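Workshop tips: keeping a two-arm chess cell usable for a whole term
Compiled for the Trenum student automation club, Holtport

These notes cover the shared chess cell. They assume you have read the wiring sheet and can home both arms. Most of the tips cost nothing and apply to any small tabletop setup.

Board position
Mark the corners of the board on the tabletop with thin tape or pencil. A shift of one or two millimeters is enough to put a grasp on the edge of a pawn. Check the marks before each session, and again after anyone has leaned into the enclosure.

Use a magnetic board. The magnets pull a slightly misplaced piece upright, and they hold neighboring pieces when a finger brushes past. They also add to the lifting force, so raise the gripper slowly for the first few millimeters.

Decide which corner is the origin and write it in the log. Printed rank numerals at the border help when you compare a wrist view with the overhead coordinates.

Practice order
New members start with pawns. Knights come later – the head is not symmetrical and the fingers close on it differently depending on how the piece is turned. Practice with pieces lying down as well as standing. A routine that only handles upright pieces will stop at the first one that falls.
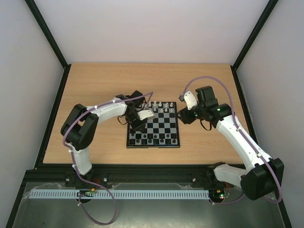
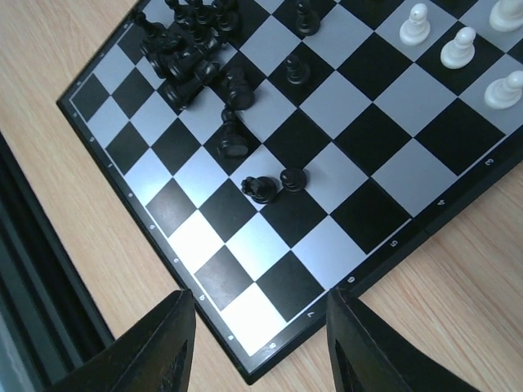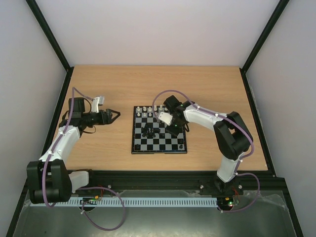
Chess cell, fixed views and one wrist view.

Clearing and resetting
Do not reset by sweeping pieces with the fingers closed. Pick them one at a time, outermost first, and leave the middle of a pile until there is clearance on two sides. If two pieces cling together at the base, stop the arm and separate them by hand.

Wipe the pieces with a dry microfiber cloth. Skin oil on glossy plastic changes the grip more than most people expect. Household glass cleaner leaves a film, so keep it off the pieces and the board.

Cables
Tie each cable to the links with small cable ties, snug enough to stay put but loose enough to turn with a fingertip. Leave a free loop at every joint. Run the joint to both limits by hand, power off, before you trim the ties. Cut the tails flush; a tail cut at an angle will scratch a wrist.

Fixed wiring goes in slotted duct. Fill it no more than halfway or the next person will not be able to trace anything.

Screws
Check the base mounting screws every 33 hours of run time. Capucine Lecomte keeps the run log for the Cotport team and found that most of their drift came from one base screw, over 369 logged moves. Put a paint-pen line across each screw head and onto the part beside it. A broken line shows movement at a glance.

Two arms at once
Give each arm its own half of the board until both routines run clean. After that, allow one arm over the center at a time. Set the waiting position high and to the side, with the fingers open.

Before the Hervieu meet
The rules allow 6 minutes for setup. Rehearse it with a timer, including the board check. Pack spare ties, the hex keys, a cloth and a printed copy of the joint limits. Entries close on 15th August.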